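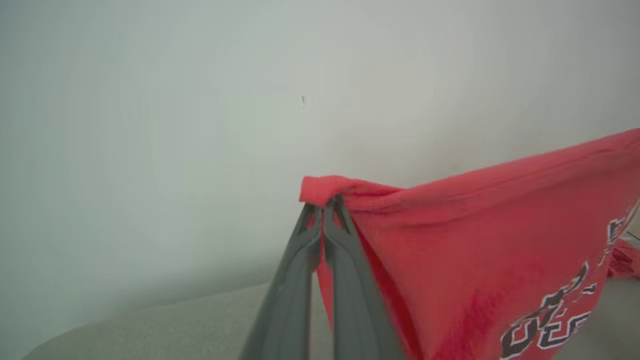
Folding printed tees: print in or print out?
Forum: Laundry and Closet — Technique

hemline_r
Looking for settled opinions on folding cotton T-shirts with large front graphics. I have been filing mine vertically in a dresser drawer, interior height a bit over 8 inches, and the prints are starting to show horizontal cracks where the second fold crosses the lettering. The worst is an old red one with big outlined letters. Color has gone toward coral and I can live with that, but the cracks annoy me.

Current method: shirt face down, sleeves and sides to the center, hem up to the collar, then thirds. The print ends up on the outside of every fold. Would turning it in help, or does the crease do the damage either way?

Drawer is full, so hanging all of them is out. I have a Vaher divider set in there, the slotted kind, and the slots force a narrow packet.

oxbow_lint
The crease does the damage, but the direction matters. On an outside fold the ink layer is stretched over the bend. On an inside fold it is compressed. Thick ink tolerates compression a little better than stretch, up to the point where two printed faces touch. Then you have a second problem, which is that they stick.

I would change the radius before changing the direction. Thirds under pressure in a slotted divider gives a very tight bend. Take the dividers out and roll.

tamsin_q
Disagree on rolling. A rolled shirt in a packed drawer gets flattened by its neighbors and you end up with five or six random creases in place of two known ones. I rolled everything for a couple of years and the prints looked worse than the folded ones.

What works here: fold in half lengthwise first so the print is split by one vertical fold, then hem to collar, then stop. Large flat packet, laid in a shallow stack. Takes more drawer floor, obviously.

hemline_r
A vertical fold through the middle of the lettering seems worse to me. Right now the sides fold in outside the graphic, mostly. The print is wide enough that the outer letters get caught.

tamsin_q
If the outer letters get caught you already have two vertical folds. I am offering you one.

oxbow_lint
One fold at double thickness. Fair enough though.

Yayra Aidoo
I run the wash-and-fold counter at Raston, so I handle a lot of these. A few notes from the table.

Pick the shirt up by the hem, at a corner, and let it hang before you lay it down. Slide the other hand along the hem to the opposite corner and lower it flat. People grab the middle of the body, which is where the print is, and the first wrinkles go straight into the ink. The hem is a doubled, stitched edge and can take the handling.

Check which ink you have. Plastisol sits on top of the fabric and feels like a skin. Water-based ink feels like almost nothing. Cracking along a fold is nearly always the first kind, and it is nearly always a shirt that has been dried hot many times. Storage gets the blame because that is where the owner notices it.

For a wide print I fold over a board. Ours is cut a little wider than the average graphic, so the side folds land outside the lettering. Then one fold, hem to collar, with a sheet of tissue in it if the shirt is going to sit. No thirds.

hemline_r
It is the skin type. And yes, it was dried on high for most of its life. What width is the board?

Yayra Aidoo
Ten inches for adult sizes. Twelve if the graphic runs close to the side seams. Stiff cardboard is fine. Tape the edges or they snag.

drumcycle
Dissenting on the dryer. I kept a log. One plastisol shirt, medium heat, taken out slightly damp, 4 years, no cracking visible at arm's length. Another the same age from the same shop, line dried only, stored folded at the bottom of a heavy stack: cracked straight across at the fold. Weight did that. Heat had no part in it.

oxbow_lint
A sample of 2.

drumcycle
Two more than anyone else has posted.

tamsin_q
Different graphics? Different ink thickness would account for it.

drumcycle
Different graphics, yes. The cracked one had solid fill and the other was mostly outline. I will concede that one. Outlined lettering with open fabric between the strokes does bend more easily.

Yayra Aidoo
Medium heat and damp removal is good practice and I would expect that result. My comment was about high heat. Stack weight is real too. We keep piles low for that reason.

pilling_factor
Has anyone tried the Nudora folding panels? Hinged plastic, three flaps. I got a set in July and the packets are very uniform, but the center panel is narrow and puts the side folds right through the graphic. For plain tees they are fine. For prints I went back to doing it by hand on the bed.

hemline_r
That would be my problem exactly. Cardboard, then.

On inside versus outside, is there agreement? I count oxbow_lint for inside. Yayra, your fold puts the print where?

Yayra Aidoo
Shirt face down, so the print is outside after the hem comes up. Customers want to see which shirt it is. For long storage I would turn the shirt inside out, put tissue between the layers, and fold loosely. For a drawer you open every week it makes very little difference if the fold is soft and there is only one.

oxbow_lint
I would still put it inside with a tissue. We can leave it there.

tamsin_q
One point nobody has raised — drawer temperature. Mine is on an exterior wall and gets cold in winter. Old plastisol is noticeably stiffer when cold. I let a shirt sit out for a while before I pull it on, and I do not shake it open.

drumcycle
Shaking is bad at any temperature. Lift, let it drop open under its own weight, done.

hemline_r
Update. Cut a board from a shipping carton, ten inches, edges taped. Took the Vaher dividers out of half the drawer and laid the printed ones flat in low stacks, plain ones still filed upright in the other half. I lose about a row of capacity. The red one went on the twelve-inch board because the letters run almost to the side on the right. Only one fold now crosses them, and I put a cut length of paper towel roll in that fold to hold it open.

Existing cracks are unchanged, as expected. Is there any point in pressing them?

Yayra Aidoo
Inside out, parchment between the iron and the shirt, low heat, a few seconds, lift and check. It can soften the edges of a crack so it catches less. It will not close a gap where ink is already gone. Do not slide the iron. Test on a small spot near the edge of the graphic first.

oxbow_lint
Use baking parchment and not wax paper. Wax transfers to the cloth.

pilling_factor
The tube is a good idea. I have been using a rolled sock for the same purpose. It shifts when the drawer opens, so the tube is probably better.

tamsin_q
A tube will flatten too if anything is put on top of it. Keep that one at the top of the stack.

hemline_r
It is on top. I will try the iron on a shirt I care less about and report back.

14 people found this thread useful — Share — Report

Related threads
Sweater shelf depth: how much is too much
Pevula drawer liner, paper or felt?
Removing hanger bumps from knit shoulders
Washing dark and red cotton together after the first year
Fitted sheets, the corner-tuck method (locked)

Recent in Laundry and Closet
Sock bins versus paired folding
Line drying indoors without a rack
Collar stretch on heavyweight tees

2,253 views
Contact the moderators — Forum rules — Back to top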